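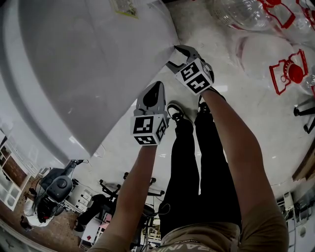
Notes for the Mokdale session, 11/6/20. Slot is 3 of 4, so keep it moving.

Open with the question on the sign-up sheet: does a shared room need a water dispenser? My answer is that I doubt it, and I doubt most of what gets said in favor of one. Say that early. Let them grumble.

Go to the sales claims first. The Greron brochure says a dispenser "pays for itself." Ask them: in what? I asked for the working and got another brochure. Our own bill for the first year in Vuvetville came to 926, with bottles and cups, and I have yet to meet the person who felt 926 better hydrated.

Next point, the front of the machine. Everyone looks at the taps and forgets the tray.
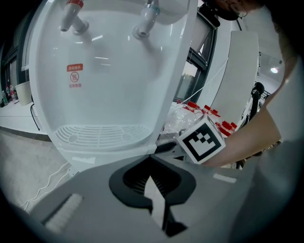
Two taps, red cap for hot, and the slatted drip tray below.

Ask for a show of hands: who has lifted the tray out and washed it in the last month? Wait. Do not rescue them. Then the hot tap. A warning label is fine, but I don't believe a label does much for someone filling a cup while talking. Ambaye put theirs in a corner away from the door and I think that was the better move, though they will tell you it was for the outlet.

Slow down for the part on plastic. People say covers and liners keep things clean. Maybe. I have seen plenty of plastic sheeting go up in July and stay up until it was dustier than whatever it was meant to protect.

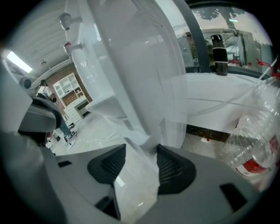 So if you use a sheet, put a name and a day on it. Wipe it or bin it. Same goes for cables on the floor near anything that holds water – tape them or move them, I don't care which, and please skip the argument about whose job it is.

Shelves, if there is time. The claim is that open shelves keep people tidy. I held out hope for that one for years.

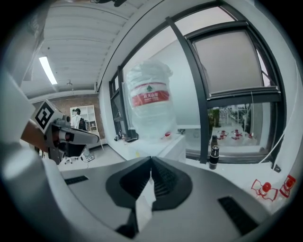

What I did see work, once, was fewer shelves. Mokdale took out a unit and the piles got smaller. One case, so don't oversell it.

Somebody will ask about a plain kettle and a jug. Say yes, try it for 100 days and keep the receipts. Handout is by the door. Cleaning questions before price questions, or we will never get to lunch.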